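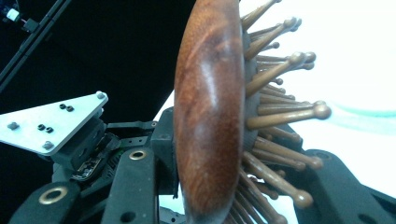 4. Limpieza y cuidado del cepillo de madera

Un cepillo de pala con púas de madera puede acompañarte muchísimos años, y mantenerlo en forma es más fácil de lo que parece. Dedícale un rato al mes (dos si usas aceites o espuma de peinado) y verás cómo se agradece al pasarlo por el pelo.

4.1 Qué necesitas

Peine limpiador Trillia o un peine fino cualquiera
Un cuenco pequeño con agua tibia
8 gotas de champú suave
Un cepillo de dientes viejo, de cerdas blandas
Dos paños de algodón
Aceite Riltavico para madera (solo para dorsos sin barnizar)

4.2 Limpieza en seco

1. Pasa el peine limpiador entre las hileras de púas, desde el mango hacia la punta, y levanta los cabellos enredados.
2. Si queda una madeja apretada contra la almohadilla, córtala con unas tijeras de punta redonda y tira de los trozos con los dedos – ¡sin prisas, que salen todos!
3. Pon el cepillo boca abajo y dale unos golpecitos en el dorso con la palma de la mano.

Con esto basta para la limpieza semanal.

4.3 Limpieza húmeda

1. Disuelve el champú en el agua tibia.
2. Moja el cepillo de dientes, sacúdelo bien y frota las púas una por una, de la base a la bolita. La bolita es la parte que toca el cuero cabelludo, así que dale una vuelta completa.
3. Limpia la almohadilla de goma con la punta de un paño apenas humedecido. Trabaja alrededor de cada púa con movimientos cortos.
4. Repasa púas y almohadilla con el mismo paño, aclarado y muy escurrido.
5. Seca el dorso de madera con el segundo paño, siguiendo la veta.
6. Deja el cepillo con las púas hacia abajo sobre una toalla durante 17 horas, lejos de radiadores y del sol directo.

PRECAUCIÓN: No sumerjas nunca el cepillo. El agua que entra por el orificio de ventilación se queda debajo de la goma y acaba hinchando la madera.

PRECAUCIÓN: No uses secador para acelerar el paso 6, ni alcohol o acetona sobre el barniz.

4.4 El dorso

Nuestra parte favorita. Si el dorso está barnizado, un paño seco devuelve el brillo y hace que la veta luzca preciosa. Si es de madera sin barnizar, extiende una sola gota de aceite Riltavico, espera diez minutos y retira el sobrante.

Nota: los cepillos de la serie Admasu llevan barniz de fábrica y no necesitan aceite.

4.5 Púas sueltas

Una púa que se hunde al presionarla suele volver sola a su sitio. Si no lo hace, empújala con suavidad desde un lado. Las púas astilladas no se liman; pide la almohadilla de recambio, referencia 3551, y sigue las instrucciones del apartado 5.

Consejo de Nélida Zúñiga, del taller de Cluvon: antes de guardar el cepillo, pasa la palma por encima de las púas. Si alguna engancha, es la que hay que revisar.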